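## 4.2 Greifplanung in der Simulation

Der Planer aus dem Paket Kariuki meldet bei 738 Durchläufen fast durchgehend »Griff gültig«. Wir trauen dieser Meldung nicht. Geprüft wird nur, ob der Stiel des T-förmigen Teils zwischen den Fingern liegt; Kontaktkräfte gehen nicht ein. Bei 30 von Hand nachgesehenen Posen fanden wir zwei, in denen ein Finger das Teil durchdrang. Das Kollisionsmodell geht auf eine Vorlage von 2013 zurück und kennt den gebogenen Querbalken nur als Quader. Ob sich die Werte auf den Aufbau in Derell übertragen lassen, ist damit offen.
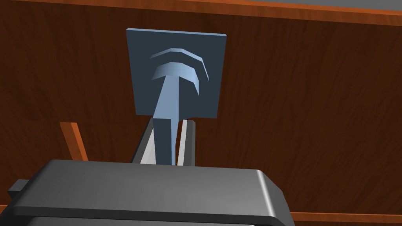 Flatorau, 26.08.2020

Hellblaues Teil vor der dunklen Platte, Stiel zwischen den Fingern: Für den Planer reicht das. Die Kraftprüfung wird bis Dezember nachgereicht, bis dahin gilt die Quote als vorläufig.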